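15/07/2018

Water and weights

Meter reading at 06:40 was 1499. Last night's was 1488, so eleven units went through while the house was asleep. The stopcock under the sink was open as usual. I closed it, waited an hour with no tap used, and read 1499 again. The loss is therefore inside the house and downstream of the stopcock. The garden run, which has its own valve, can be left out.

Lifted the cistern lid upstairs. The float arm was sitting too high and the valve was passing a thin stream into the overflow. Bent the arm down and the stream stopped. The washer is hard on one face and should be replaced. Torben Buschmann has a box of them and will drop two off. I do not expect the bent arm to hold for long.

Wrote to Pinach to query the June bill, giving both readings and the date of the last inspection. Their form allows 100 characters for the reason, so I put "see letter" and posted the letter separately.

Seed trays

Germination in tray B is 37 out of 100. Tray A, same packet and same compost, was sown nine days earlier and came up far better. The difference I can identify is the position on the sill. Tray B was behind the curtain and will have been cooler at night. I have moved it forward and marked the edge in pencil. If the count has not changed in a week the tray goes on the heap and I resow from the Cimunetti packet.

Urmila Pal thinks the compost was packed too tightly. Possible. I did press it down with the back of a trowel — more than I needed to.

Shalini Joshi rang about the still life evening. She wants objects with plain outlines and plenty of bare surface between them, and will bring paper and two lamps. I said artificial produce would be better than the real thing, as it keeps its shape from one session to the next. Three pieces should be enough for beginners.

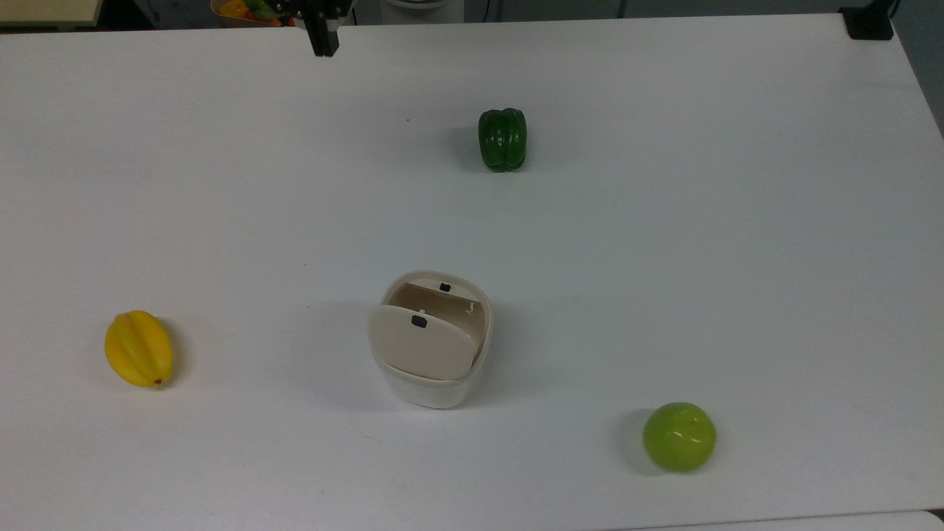
Evening

Walked to the Kwok end of the canal and back. Path cut on the near side only. The lock gate is still weeping at the lower hinge, no worse than in June.

Re-oiled the bench vice. The screw had collected filings and was binding at half travel. Wiped it out with paraffin, thin coat of oil, now runs freely from end to end.

Umesh Tyagi returned the torque wrench and the Vorkero manual. Page with the clearance table is loose — tape it in.

Meter at 21:15: 1499. Stopcock open since ten this morning, but I used the butt for the garden and had little need of the taps. Read again at six.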